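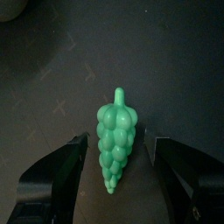
Figure 1. Wrist camera view, grapes between the two fingers.

3. Recording the demonstrations

In our project the robot learns to pick up a model bunch of grapes from examples driven by a person. Nest Gethin was the operator for most sessions at the Tiltstead lab, and Dilwyn Llewellyn checked the recordings. We kept 11 demonstrations from the June sessions.

The operator holds a leader arm and the robot copies its joints. At first we closed the gripper too early, so we agreed on a pause of two seconds before every grasp. This made the recordings slower, but the moment of closing is easier to find in the data. The wrist view was the most useful for this – in the side view one finger often hides the other.

Figure 2. Side view, right arm with the gripper closed on the grapes. The cup and the plate stay on the table as distractors.
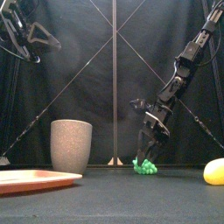

4. Problems during teleoperation

Depth was difficult to judge from the screen. Five attempts were deleted for this reason, and Nest later preferred to look directly at the table.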